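Section 4: Recording your first batch of pick-and-place episodes

If you've made it through Section 3, your arm is bolted down, the wrist camera shows up in the recorder, and you've homed everything at least once. Good. Now we get to the part I like best, where you drive the arm around by hand and let it watch.
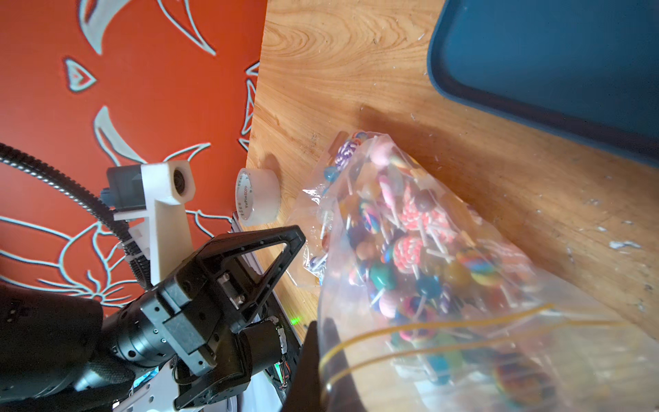 I'm going to assume you're on the Girnero controller with the Plistaretti recorder, the same pair I use. If you run a different recorder the button names will change but the order of things won't. Adeel Mughal wrote the recorder's first set-up notes, and where I disagree with him I'll say so.

4.1 Before you turn on the motors

1. Clear a working space that the gripper can reach without stretching. I go by feel: if the elbow has to straighten out completely to get to a corner, that corner is out of bounds.

2. Run your cables with slack. Swing the wrist by hand, motors off, all the way left and all the way right. If the conduit goes tight anywhere, loosen a tie and give it more length.

3. Wipe the lens on the wrist camera. Use a dry lens cloth, and please don't use your shirt (I've done it, and I spent an evening looking at a smear in every single episode).

4. Check the focus with the gripper at the height where it will grab things. Far-away stuff can go a little soft, that's fine. The fingertips and whatever is between them should be sharp.

5. Turn on the room lights you plan to use for the whole batch. If there's a window, either cover it or accept that you'll have morning episodes and evening episodes.

Caution: Keep one hand on the stop switch the first time you power up after moving any cable. The wrist joint is stronger than it looks, and it will happily pull a connector straight out of its socket.

4.2 Picking your objects

Rigid boxes are where everyone starts, and go ahead, do a short warm-up with them. But if all you ever record is boxes, you get a policy that's good at boxes. I like to move on quickly to stuff that gives when you squeeze it. Bagged candy is great for this. The plastic crinkles and throws reflections, the sticks poke out every which way, and the bag never sits quite the same after you've lifted it. A roll of packing tape is a nice second object, standing on its edge or lying flat, and you can get both poses into the same session.

6. Choose a main object and one or two extras. The extras stay on the table and don't get picked. I put them in different spots between episodes so the model doesn't learn that the tape is always on the left.

7. Choose a target. A shallow plastic tray works well. It's fine if only part of the tray is in the wrist view when the episode starts, as long as it comes fully into view before you let go of the object.

8. For bags, decide now where you're going to grab. I go for the gathered plastic near the opening when I can, and the body of the bag when I can't. Keep those as two separate task names (more on names in 4.4). Mixing them under one name gave me a gripper that hovered between the two and then closed on air.

Note: Rubber bands around a soft package can snag on a fingertip. If you feel the leader arm drag as you open the gripper, stop, go back down, and free it slowly. Don't shake it loose. A shake in the recording is a shake you're teaching.

Note: You don't need a spotless table. Mine has knots in the grain and a good collection of marks, and I leave them be. What you do want is for the background to stay put within a batch. Change it on purpose between batches, and write down that you did.

4.3 Driving an episode

9. Bring the arm to its start pose with the Home button. Wait for the green light on the controller board before touching the leader arm.

10. Press Record. Count to two in your head and hold still. Those still frames make trimming so much easier later.

11. Move toward the object in one easy motion. Slower than you'd move your own hand, faster than you'd like to if you're nervous! Rónán Cullinane, who did most of the Menon recordings with me, hums while he drives, and I hate to say it but his paths are smoother than mine.

12. Stop just short of the object and line up the fingers. A tiny pause here is okay. A long one isn't. If you need to think, cancel the episode and think with the recorder off.

13. Close the gripper gently until the object is held, then lift straight up a few inches before you go sideways.

14. Carry it over the tray, lower it, open, and back away upward. Don't drop things in from a height just to save time.

15. Hold still again, then press Stop.

Caution: Don't reach in to straighten an object while the recorder is running. Your hand ends up in the wrist view, and the model may decide that hands are part of the job.

If you miss the grab, you've got a choice. Adeel's notes say to throw out every miss. I keep the ones where I recovered cleanly on the second try, and tag them "retry". I've had better luck with them in than out, mostly on bags, where the first squeeze often slides. Anything messier than that goes in the bin.

4.4 Naming and tagging

16. Give the task a plain sentence for a name, something like "put the bag of lollipops in the tray". Use the same words every time. "Candy bag to tray" and "move the sweets" will be treated as different tasks, and you'll be stuck merging them by hand.

17. Fill in the object tags. I use soft, rigid, shiny, see-through, and round. You can add your own, but keep the list short enough to remember.

18. Set the outcome tag right after each episode, while you still know what happened — success, retry, or fail. Don't leave this for the end of the night.

19. If anything on the arm has changed (new fingers, a nudged camera bracket, a swapped cable), start a new batch. Even a small tilt in the camera mount moves the fingertips to a different place in the picture.

4.5 How many is enough?

I get asked this more than anything else, and I can only tell you what I ended up with. My first usable batch for the bag task was 381 episodes. Of those, 73 were tagged retry and stayed in. The whole Hamby set, with every object together, came to 960. You can see some signs of life with far fewer, so do a quick training run early and watch what the arm does. If it always fails in the same corner of the table, go record more in that corner.

Take breaks. My driving gets lazy after an hour, and I start cutting the same lazy curve over and over. I can see it when I plot the paths, a big fat bundle of lines right through the middle.

4.6 Checking the batch

20. Open the batch in the review tab and play every tenth episode at double speed. You're looking for frozen video, a gripper reading that doesn't match the picture, and episodes that start before the arm is home.

21. Check that the clock on the camera and the clock on the controller agree. A lag between them is hard to spot by eye unless you look at the exact moment the fingers close. Step through that part frame by frame in at least a few episodes.

22. Delete what's bad, then press Rebuild Index. If you skip the rebuild, the trainer will go looking for the deleted files and quit with an error that says nothing useful.

23. Copy the batch to a second drive before you train on it. I lost a whole September's worth of recordings to one bad cable, and I still get grumpy thinking about it.

Note: Motors will be warm after a long session. Park the arm in its rest pose before you cut the power, otherwise it will sag onto whatever is under it.

Once the batch passes review, go on to Section 5, which covers the train/test split and the settings file.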